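**September, notebook, visit to Illau (open day for partners)**

Went with Ratih and Saulius. Three hours on the road for a demonstration that Jörg Ruppert had promised us would "change how we think about collecting data." I am writing this the same evening, before Saulius's enthusiasm gets into my notes.

Program was: coffee, talk (Pirjo Väisänen, 30 minutes that became 50), hand-held gripper session at the tables, then the arm running the learned policy, then questions. I wanted the last two. Got most of one.

The talk. The pitch is the usual one: skip teleoperation, give people a gripper they hold in the hand, let them do household jobs, train on the recordings. Current task set is called Floltden, small containers and drawers. They say they have 787 demonstrations after filtering. I asked how many before filtering and Pirjo looked it up, to her credit: 800. So they throw away 13. I don't believe a filter that lets that much through. Our own reject rate on drawers at Ciltar is far worse, and our operators have been at it for months. Either their people are much better than ours or nobody is looking at the clips. Ask for the reject criteria in writing.

Table session. They had the drawer task laid out on a light wood tabletop, with a see-through acrylic organizer as the target. Apolinar Mendoza ran it and was patient with us. Ratih went first, then Saulius, then me.

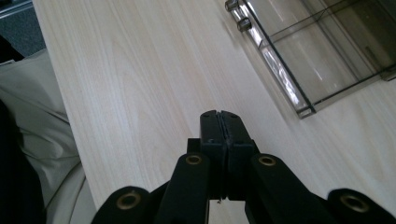

My main complaint is the linkage. Pivots are brass bushings in black arms, nice to look at, and I'd like to know how they hold up once there is some play in them. Apolinar says they check jaw alignment every morning. I asked to see the log. There is a log, but it has check marks in it and no measurements. A check mark tells me somebody walked past the tool.

Second complaint, how you get hold of the knobs. They are small and cylindrical and sit close together, and which one you grab changes the pull on the drawer. I tried it both ways. Pulling from one side the drawer wanted to rack, and I corrected with my wrist without thinking. That correction is in the data now. The arm doesn't have my wrist. I said so and Jörg said the policy "absorbs operator variation." I wrote that down word for word so I can be annoyed about it later.

Ratih's point, and a better one than mine: clear plastic. All the depth cues are reflections and tinted edges, and you see the table grain right through the drawer floor. If they trained with one table and one set of lights, the model may have learned the glare. She asked if any of the Floltden demos were done on a dark surface. Apolinar thought a few. Pirjo thought none. They'll check.
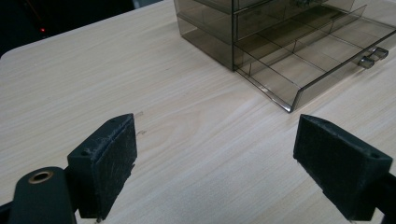
Finger pads: ask what the material is. The textured facing seems like a decent idea for smooth plastic, but it picks up lint and scuffs, and I'd expect grip to drift over a long session. No replacement schedule that anyone could quote. Saulius thinks I'm being picky. He also thinks the handle is comfortable, and I'll give him that, it is. Mine gets heavy after ten minutes and theirs didn't.

The arm. Ran late, so we saw four attempts at opening a drawer. Two clean. One where it closed on air beside the knob and carried on as if it had something. One stopped by hand. Jörg called it three out of four, counting the stopped one as "would have finished." I have it as two. They quote a much higher rate over 278 trials, on a slide, with no word about who reset the drawer between trials or whether it went back to the same spot. That matters more to me than anything else I heard all day. Asked twice, got "standard reset" both times.

What I liked, for fairness:

- setup is fast, Saulius was recording usable motion inside five minutes
- Apolinar answers the question you asked
- they let us handle everything, no ropes

To do:

- mail Pirjo: raw count by operator, reject criteria, table surfaces used, reset procedure for the 278
- ask if we can borrow one tool for two weeks and put it on our Lockwood bench with our own drawers (ugly ones, sticky runners)
- measure bushing play on arrival and again at the end, with a gauge
- Ratih to pick a dark surface and a matte one for comparison
- no purchase talk until that's done. Saulius, this means you.

Parking receipt is in the back pocket of this book. Claim it before the end of the month.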